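Horavura club night, again

2018-09-20

I still don't buy the grocery task. Seul-gi So wants it for the November meet, and Gyu-bin Bang has already written 700 lines for it. Fine. But the cabbage is fake, the carrots are fake, and every tray stays where we put it. A real store has people in it. My vote was for doors, and I lost.

Han-gyeol Kwak says getting the fingers around a basket handle is hard enough for a first year. Maybe so. I'd like to see it with a real cabbage inside before I clap.
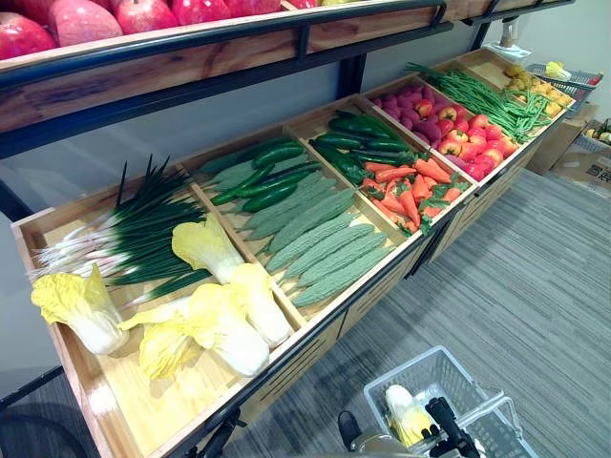

No. 14

Basket with one napa cabbage, gripper on the handle. Ask me about the bitter melons in November.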